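Plate Racking with Two Arms: Recording Your First Set

Second-year project, Nyberg Robotics Club. Working notes for teams using Ana.

This page covers the plate racking task from a cleared table to a checked set of recordings. It assumes that you have done the safety induction, that you can log in to the bench computer and that you have driven both arms by hand at least once. It does not cover training. That has its own page, and the training page expects the folder layout given further down here, so do not rename anything.

The task: three dishes start flat on the table, one blue, one pink and one green. The robot picks them up in turn and stands them on edge in a wooden dish rack. Each team hands in 40 good recordings. A recording that fails any of the checks in step 9 is not a good recording, however nice the grasp was.

Before you start

You need the rack, the three dishes, the Zanier recorder (already installed on the bench computer) and two people. One person drives. The other resets the table, starts and stops the recorder and keeps the log. Swap when the driver gets tired; tired drivers make jerky recordings, and the policy will copy the jerks.

Book the bench for the whole session. Half-sets recorded either side of another team's work have nearly always had the rack in a different place, and the two halves do not train well together.

Step 1. Power up

Switch on the arm supply, then the bench computer, in that order. Wait for both Jilent controllers to report ready. If one stays in fault, press the stop, release it and clear the fault from the menu. Do not pull the arm supply while the arms are raised, as the brakes on the elbow joints are slow to bite and the arm will sag on to the table.

Step 2. Home the arms

Run the home routine with nothing on the main part of the table. Keep hands back. The arms come up from below the front edge and swing inwards, and the left one leads. When they stop, open both grippers fully and check that the cable on each wrist has some slack when you turn the wrist through its range. A cable pulled tight at the end of a turn will drag the gripper off target by a few millimetres, and you will waste an afternoon blaming the calibration.

Step 3. Place the rack

Put the rack near the middle of the table with its long rails running left to right. It should sit square to the seam between the main surface and the back strip. Push down on each corner in turn. If it rocks, turn it end for end and try again.

The rack must not move during a set. Check it after every recording in which a dish or a gripper touched it, and put it back if it has shifted.

Step 4. Place the dishes

Blue goes to the left of the rack. Pink and green go to the right, with green nearer the front edge. Within those areas, move each dish by a few centimetres between recordings and try not to fall into a pattern. A set in which the blue dish is always in the same spot teaches the left arm to reach for a spot on the table and ignore the dish.

Other things may stay on the back strip if they were there at the start of the set. Pliers are fine. What matters is that they are left alone until the set is finished.

Step 5. Check the head view

Open the head camera window in Zanier. The whole rack must be in view, along with every dish and both grippers in their home pose. The wrists will hide part of whatever is on the side they come from, and that is acceptable as long as you can still tell which dish it is. If a dish is fully hidden, move the dish and leave the camera alone. The camera mount is calibrated, and moving it costs everybody a recalibration.

Look at the light too. The blinds stay down and the overhead lights stay on, whatever the weather is doing.

Step 6. Drive one practice run

Do one complete run with the recorder off. Pick up a dish by its rim with the fingers either side of it, lift straight up until it is clear of the table, then turn the wrist so that the dish is on edge before you move over the rack. Turning it above the pegs is the commonest way to knock the rack.

Lower the dish into a slot until both rails take the weight. Open the gripper, wait a moment, then back away along the line of the fingers. Do not lift the gripper straight up out of the slot, as the lower finger can catch the rim and bring the dish with it.

Start at one end of the rack. With the pink plate standing at the right-hand end, the rest of the rack is free for the other two, and both grippers should be open and well away from it before you go for the next one. 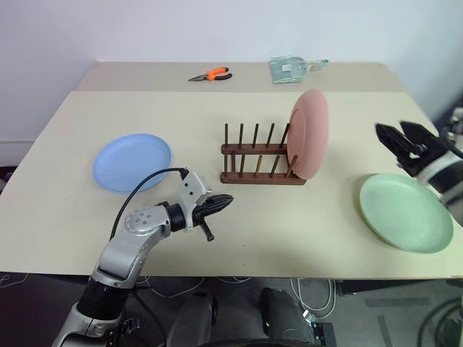

Step 7. Record

Reset the table to the start layout and bring both arms back to the home pose. Then:

The log keeper types the run number and presses record.
The driver waits for the tone, counts one second and begins.
The driver racks the dishes in the order on the team's order sheet.
When the last dish is standing and both grippers are clear, the driver says "done" and keeps still.
The log keeper presses stop.

The one-second pauses at each end are not optional. The trimming script looks for a still stretch at the start and at the end, and if it can't find one it cuts into the movement.

If you drop a dish, stop there. Mark the run as failed and reset. Do not pick the dish up and carry on. Recovery runs are useful, but they go in a separate folder with their own order sheet, and they do not count towards your 40.

The recorder stops by itself at 300 seconds. If you are anywhere near that limit you are driving too slowly, or you are regrasping too often. Go back to step 6.

Step 8. Keep the log

One line for each run. Write the run number, the driver's initials, the dish order, and either "ok" or a short reason for failure. Useful reasons are things like "blue slipped at lift" or "left finger touched rack". "Bad" is not a reason.

Note any change to the bench on its own line, between the runs where it happened: rack moved and replaced, light switched off by accident, driver swapped. We have thrown out whole sets that could have been saved by one such line.

Step 9. Check before you leave

Play back every run marked ok at double speed. Reject it if:

a hand or sleeve is in the head view at any point between the two pauses
a dish is leaning on the table at the end and not held by the rack
the rack is out of square at the start
either wrist stream has gaps (Zanier marks these in red on the timeline)

Then open the first and last runs of the set side by side and compare the start of each. The rack should be in the same place in both. If it has crept, step through the runs until you find where it went, and mark everything after that point as a second set.

Folder layout

Put each set in a folder named with the team letter and the set number, with the log as plain text beside the recordings. Failed runs go in a subfolder called failed. Don't delete them. Last October one team had grasp trouble that nobody could explain until the failed runs were lined up and the slips were all on the same wrist angle.

Common faults

Gripper closes on nothing. The driver is judging depth from the head view alone. Use the wrist view for the last part of the approach.

Dish turns in the grip. The fingers are too close to the edge of the rim. Take a deeper hold. If that does not help, clean the finger pads with a dry cloth.

Arms stop together in mid-run. The two are too near each other over the rack. Pull the idle arm back to its own side before the working arm comes in. Where a dish has to cross from one side to the other, agree beforehand which arm is moving.

One arm lags. Check the log for dropped messages. A restart of the Jilent controller usually clears it, but you must home again afterwards, and a new set begins from there.

Start layout

Go back to this between runs, in addition to the small shifts described in step 4. The rack is empty, blue lies to its left, pink and green are over on the right, and the grippers point in towards the middle. Compare it with your own head view before you press record. Small differences do not matter. A dish on the wrong side does, because the order sheets assume which arm takes which dish.

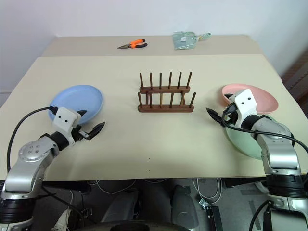
Hedvig Aasen asks whether a team may write its own order sheet, with the green dish always first, to get the most awkward reach out of the way while the rack is still clear.

No. The order sheets are shuffled on purpose, and the marking script compares your log with the sheet you were given. If green is awkward for your driver, practise it with the recorder off. You can also use the whole of the green area and set the dish a little further from the arm, provided that it stays nearer the front edge than pink.

Ivar Tangen adds that his team lost three runs by homing the arms with the rack still in place after a controller restart. Step 2 applies every time you home, including in the middle of a session. Clear the table first, then home, then put the rack back and square it up as in step 3.

Shutting down

Park the arms with the park routine and wait until both have stopped. Switch off the bench computer, then the arm supply. Leave the rack and dishes on the shelf by the door and sign the bench sheet.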